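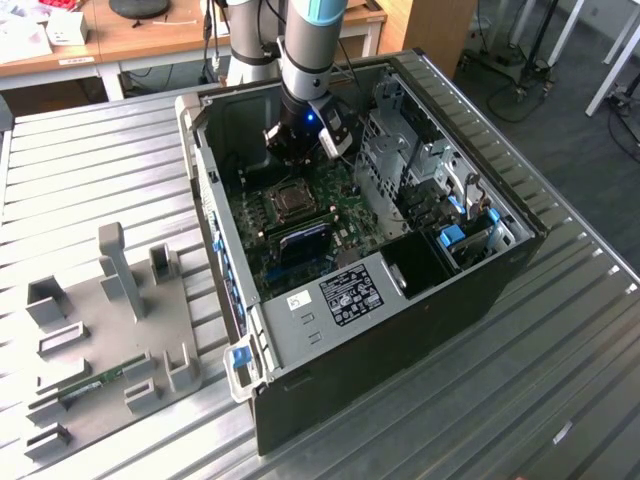

Tower on its side, i5 sticker on the PSU. Gripper above the board, RAM module in the gray fixture on the left.

March, 4:40 pm

Continuing the RAM insertion runs. Question is still whether the policy needs the force channel or if we're fooling ourselves. Geum-ok says force, I say the wrist pose is doing most of it. Settle it this week pls.

Setup: same case as before, side panel off, fixture taped where the pencil marks are. Start pose from the Caltow config, NOT the Horell one (Horell has the old table height, nearly put the fingers into the drive cage that way).

Training set is 3000 demos, trimmed. Ximena re-cut the episode ends so the "hold and wait" part is gone. Loss looks nicer, means nothing yet.

Results so far
- with force: 94 percent seated, both latches closed
- no force: almost the same until the module goes in tilted, then it just pushes. Stopped 7 runs by hand.
- no force + slower descent: 3 runs only, ignore

So Geum-ok is right about the tilted starts. Straight starts I still think force adds nothing. Need to split the table by start angle before anyone puts a single number on a slide.

Problem: the diagonal pick. When the module lies across the lower slots of the fixture the grasp comes out off center and the error carries all the way to the socket. Regrasp against the upright post? Ximena tried it once in the Kong branch, code is ugly but runs.

Also the time stamps drift between the arm log and force log. Small but it grows over a long sesion. Resync at every home position for now.

To do
split by angle
regrasp test, straight and diagonal
check slot contacts for wear befor the next batch
ask Ximena which commit the trimmed set came from

Left the arm powered, brakes on. Don't move the case.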